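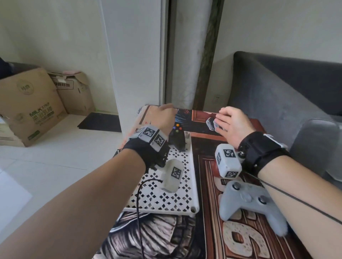

Manipulación de mandos de juego con marcadores en ambas muñecas, en una mesa de salón.

La discusión sobre cuántas demostraciones necesita una política de manipulación suele plantearse como un problema de volumen. Jean Galbraith lo resume en una tabla que circula mucho en nuestro grupo: horas grabadas en el eje horizontal, tasa de éxito en el vertical, y una curva que sube y se aplana. Mi objeción es que esa tabla trata todas las horas como equivalentes. No lo son, y el error se paga en la fase de evaluación, cuando ya no queda presupuesto para volver a grabar.

En Ciseo trabajamos el año pasado con un conjunto de 2000 episodios de recogida y colocación, todos sobre la misma mesa de laboratorio, con fondo gris y luz cenital. La política entrenada con ellos funcionaba bien en esa mesa. En una vivienda, con mantel estampado, dejaba de localizar el borde de la bandeja. Añadimos después 29 episodios domésticos, una cantidad ridícula en términos estadísticos, y el fallo de localización se redujo lo suficiente como para que dejáramos de discutir si el problema era la arquitectura.

No extraigo de ahí una ley general. Sí una preferencia de diseño: ante un presupuesto fijo de horas de operador, conviene gastar primero en variedad de entornos y de objetos, y después en repetición. Un sofá, unas cajas de cartón en el suelo o un tapete con dibujos grandes aportan al codificador visual una información que ningún aumento sintético de los que hemos probado reproduce de forma convincente. El recorte aleatorio y el cambio de color alteran la imagen; la disposición de las cosas en una habitación queda igual.

Los objetos merecen el mismo cuidado. Un mando de juego es una pieza exigente: contorno curvo, palancas que sobresalen, simetría solo aparente y una forma de agarre que las personas resuelven sin pensar.

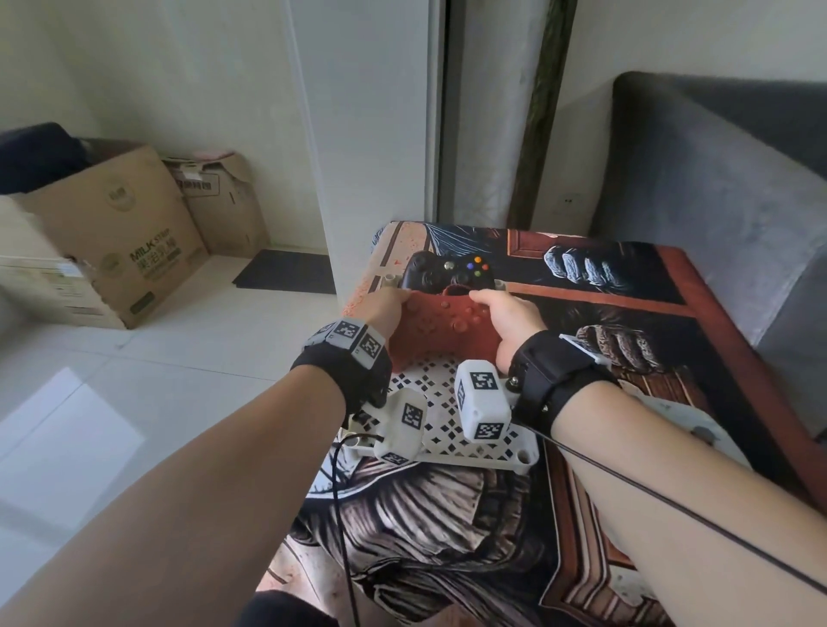 Variar el acabado manteniendo la categoría (un mando negro, otro gris claro, otro rojo con los botones del mismo color que la carcasa) obliga al modelo a apoyarse en la geometría. Si todos los ejemplares tienen botones de cuatro colores, es previsible que la red use esos colores como ancla de orientación, y el atajo no se detecta hasta que aparece un mando monocromo.

Queda la cuestión de la pose. El protocolo Panitz, que es el que seguimos, usa marcadores fiduciales en las muñecas y en la zona de trabajo. Tiene dos defectos conocidos. El primero es la oclusión: cuando el antebrazo gira, las caras útiles del bloque desaparecen de la vista y la trayectoria se rellena por interpolación. El segundo es que el marcador describe la muñeca y dice muy poco de los dedos. Para una bandeja basta; para pulsar un botón concreto, no. Kaiwen Feng defiende prescindir de los marcadores y estimar la mano completa a partir del vídeo. Su argumento es razonable en cuanto a comodidad del operador, pero traslada el error a un estimador que falla precisamente cuando el objeto tapa los dedos, es decir, durante el agarre. Prefiero un error que pueda medir.

Una tercera vía, la de Baird, combina ambas señales y descarta los fragmentos en que discrepan. Me parece la opción correcta para tareas bimanuales, con una reserva: los fragmentos descartados se concentran en los momentos de contacto. Un filtro de consistencia demasiado estricto entrega un conjunto limpio del que se ha eliminado la manipulación. En nuestra revisión de febrero aplicamos una tolerancia de 5 milímetros y perdimos los cambios de mano casi por completo. La relajamos y marcamos los tramos dudosos con un peso menor en la función de pérdida, sin borrarlos.

También discrepo de la costumbre de publicar únicamente el recuento de episodios. Un conjunto con más de 100 objetos distintos y pocas repeticiones no es comparable con otro de un solo objeto y muchas, aunque la cifra total coincida. La ficha que usamos en Prinby recoge como mínimo el número de entornos, los objetos por categoría, la fracción de fotogramas con pose interpolada y el criterio de descarte. Ocupa media página. Los conjuntos que no puedan aportarla deberían citarse con cautela, incluidos los nuestros anteriores a esa ficha, para los que la fracción interpolada está todavía sin calcular.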